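Skarnutitz: Greifpunktwahl an Tüchern

Stand: 24. September
Ansprechpartner: Lertchai Duangkaew (Daten), Ibrahim Adeleke (Training)

Inhalt

Der Datensatz enthält 200 Episoden, in denen ein Roboterarm mit Zweifingergreifer ein helles Tuch an einer Falte fasst und anhebt. 38 Episoden sind für den Test zurückgehalten und dürfen nicht ins Training gelangen. Alle Episoden wurden teleoperiert aufgenommen. Bildquelle ist die Kamera am Handgelenk, dazu kommen Gelenkwinkel und Öffnungsweite des Greifers.

Methode

Das Modell sagt aus einem Einzelbild den Greifpunkt und die Richtung der Falte voraus. Die Richtung wird ohne Vorzeichen gespeichert — eine um 180 Grad gedrehte Vorhersage gilt als gleich. Training über 1000 Epochen, Konfiguration in soda.yaml.

Bekannte Einschränkungen

Weißer Stoff auf heller Unterlage liefert wenig Kontrast. Dunkle Flecken auf dem Gewebe werden gelegentlich als Faltenkante gewertet. In Episode 151 fehlen die Gelenkwinkel, der Lader überspringt sie.

Änderungen

Für Oktober ist eine Fassung mit gemusterten Stoffen geplant. Die alten Labels aus Gornberg sind nicht kompatibel.
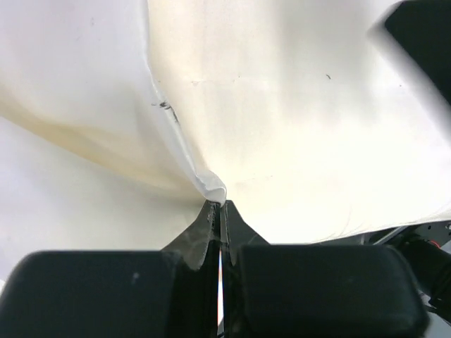
Kann ich die Testepisoden zur Wahl der Hyperparameter verwenden?

Dafür bitte einen Teil der Trainingsepisoden abtrennen, die Testepisoden dienen nur der Endauswertung.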